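The Skeltum plant in Cemusbridge cleans and repairs work clothing for factories in three counties. Its sorting room ran for years on hands and carts. Since October it has also run on robot arms, put in by the integrator Oddsson and fed by tracking software called Lelarden. I spoke with the floor supervisor and one of the sorters during the afternoon shift.

23 May 2021

The plant handles 2,910 pieces on a full day. The supervisor put the arms' share at up to 609 of those, nearly all of them single garments that have to be picked out of a compartment and passed on to inspection.

"Cloth is the worst thing you can hand a robot," the supervisor said. "A box has corners. A shirt has no shape until you pick it up, and then it has a different one."

The gripper fingers open wide, come in low and close on a fold. If the motor current says there is nothing between the tips, the arm backs out and tries a second angle. After a third miss it stops and calls a person.

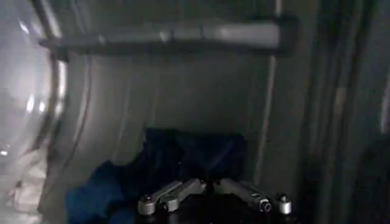 Those calls are now a job of their own. The sorter, who has been at the plant for 17 years, used to empty carts for a whole shift. She now covers four stations, clears missed picks and marks each one in Lelarden with a cause code.

"My shoulders are better," she said. "My head is more tired. Before, I could think about dinner. Now I listen for the tone."

Dark fabric gives the most trouble, she said, as the depth reading drops out in the folds. Oddsson changed the approach angle in the spring, and the average pick went down to 43 seconds. She can do it in five – but she cannot do it all night.

No sorter was let go, according to the supervisor, though two open positions were left unfilled. Pay for the station role went up one grade after some argument. The sorter thinks it should have been two.

"They ask us what the codes should be," she said. "That part is fair. We wrote most of the list."

Next on the schedule is a second gripper type for heavy jackets.

Shares: 38
Comments (3)

pressline_op
We have the same tone problem. Ask if yours can be set by station, it helped us.

Marta's dad
43 seconds a pick is slow. What happens to the open positions when it gets to ten?

q_fold
Would like to see the cause code list if the plant is willing to share it.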